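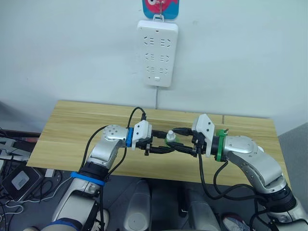
How Liquids Climb

Water normally runs downhill. In a very narrow space it can also go up, with no pump. This is called capillary action.

Water is made of tiny particles called molecules. They pull on each other, and they also pull on many of the solid things they touch. Dip a thin glass tube into water and the water at the edge is pulled up the glass. The water next to it is dragged along. It stops rising when the weight of the raised water balances the pull.

The narrower the tube, the higher the water goes. If you halve the width, the height doubles.

A wick works in the same way. It is full of small gaps that act as narrow tubes. As liquid leaves the top of the wick by turning into vapour, more moves up from below.
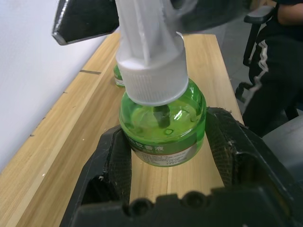 A dark wick hanging down into green mosquito-repellent liquid.

Paper towel is another good example. It is a mat of plant fibres with gaps between them. Stand a strip in coloured water and mark the level with a pencil every minute. The level rises fast at first and then slows down, partly because the liquid has further to travel through the gaps and rubs against the fibres all the way.
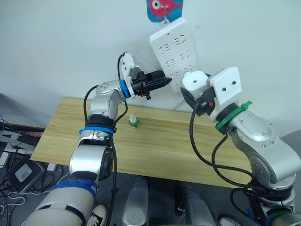

Plants use capillary action too - but only for part of the job. Soil holds water in the gaps between its grains. Inside a tall tree, most of the lifting is done by water leaving the leaves, which pulls up the water behind it.

Not every liquid climbs. Mercury pulls on itself more strongly than it pulls on glass, so in a thin glass tube it sinks below the level outside.
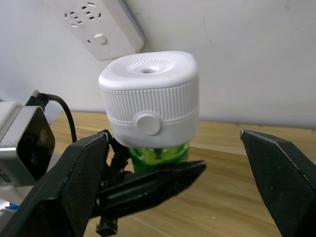
White cap with ribbed sides and a small round hole in the top.

Comments (3)

Nour Karam
We left the paper strip in for 48 minutes. Ours had almost stopped by then.

Anas Haddad
Does it work with cooking oil?

Maya Bitar
Yes Anas but it is slower. Put a plate under it.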